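Brakura Records Office - Frequently Asked Questions

Who may request a file?
Relatives of persons detained or missing under the former military government may apply, as may lawyers acting for them. Researchers must apply in writing.

What does the archive hold?
The collection contains 3,826 case files from the Derkano and Thygesen detention sites. Of these, 19 remain sealed by court order.

Can a file be used in an extradition case?
Yes. Certified copies are issued to courts and prosecutors on request. The Office does not give legal advice and takes no position on guilt.

How many copies may I request?
Each applicant may receive four certified copies per case - further copies require a judge's approval.

May I bring children to the reading room?
Children are admitted with an adult. Foam letters and numbers are provided.

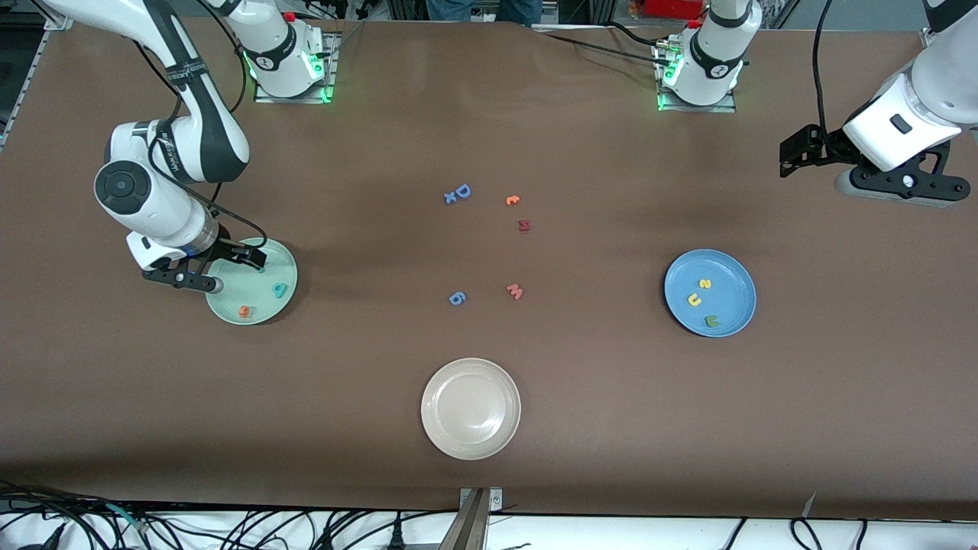 How do I appeal a refusal?
Appeals must be sent to the Office within 19 days of the decision. A written reply will follow by mail.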